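Robotics Club Project Report — Kitchen Sorting, Team Hemivov
October 29, 2021

Our project this term: get the arm to clear a table of play kitchen stuff. Fruit goes on the plate, everything else gets left alone for now. Hagos wrote the pick list, Obsa did the grip settings, I kept the log and wrote this up (the night before, sorry Mr. Oda).
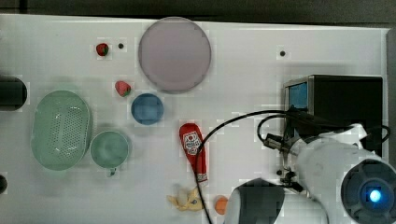

Liya Alemayehu
Log keeper and report writer

Strawberries first. We have two and they are not the same size, so Obsa saved a seperate grip width for each. Banana is the hard one, the peel parts stick out and the fingers catch on them. Ketchup bottle stays on the table as a distractor, same for the cup and the colander. We did 41 tries in total. Most misses were the banana — no surprise.

Cable is still a problem. It lies across the work area and we need to route it better before April, when we show this at Isterham.

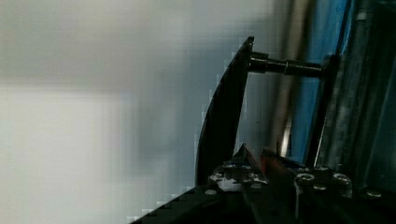
My log has a column for what the wrist camera sees, and I should of started it sooner. At first I only wrote "hit" or "miss" and that told Obsa nothing. Now I write where the finger tip is compared to the fruit. The finger is black and curved with a pointed tip, so against a pale background it is easy to find and I use the tip as my zero point. The background comes out blurry but the screw heads on the gripper body are clear enough to check that the camera has not shifted between runs.

Still to do: Kidus wants 5 more banana runs with a slower close. Hagos is fixing the pick list order. Cable.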